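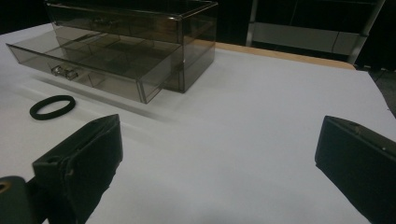 Readers' co-operative agrees deal to take over the Tindstead Courier

22/02/2018

A group of readers, shopkeepers and former reporters has agreed a deal to buy the Tindstead Courier from its owner, Pacheco Media, and plans to run the weekly paper as a co-operative from the spring.

The Courier has been up for sale since September, when Pacheco said it wanted to leave local print and put its money into its trade magazines. Many in the town feared the paper would be folded into the county edition or simply closed. Instead it will stay in the High Street, keep its name and, if all goes to plan, get bigger – the new owners want to add eight pages to each issue by the end of the year.

The price has not been made public. The co-operative says 632 people have bought shares, with the smallest holding set at £25, and that the rest of the money has come from a loan by Jatus, the regional lender that backed the reopening of the town's cinema.

Mirta Palma, who edited the Courier for much of the last decade and will return as editor, said she had hardly slept since the papers were signed.

"I'm thrilled, I really am," she said. "People were stopping me outside the baker's to ask where to send their cheque. One man wanted to know if he could pay in two goes, and of course we said yes. You can't be gloomy about local news after a month like that."

All of the present newsroom staff have been offered their jobs on the same terms, and two new reporters will be taken on. One will cover the council and the courts, a beat the paper has not staffed full-time for years. The other will be based in the villages to the north of the town, where the Courier once had its own office above the post office.

The sports pages, which were cut back last year to the great annoyance of the bowls and netball leagues, are to return in full. So is the letters page, at its old length.

Cristóvão Morais, chairman of the co-operative and a former sub-editor on the paper, said members would each have one vote no matter how many shares they held. They will elect the board, but will have no say over what is printed.

"Mirta runs the paper and the board keeps the lights on," he said. "We put that in the rules on the first page and every member has signed up to it. If she wants to write something rude about the chairman, she can."

Pacheco will go on printing the Courier under a contract that lasts until next year. The company said in a short statement that it was pleased the title had found "a home among its readers" and wished the new owners well.

The first issue under the co-operative will go to every house in Tindstead free of charge, and the cover price will stay as it is for the rest of the year. A members' evening is planned at the Corn Hall, which holds 245, and Ms Palma said tickets were already going quickly – those who miss out will be able to send in questions by post or drop them at the front desk.

The share offer remains open until the sale is completed. Forms are available from the Courier office and the library.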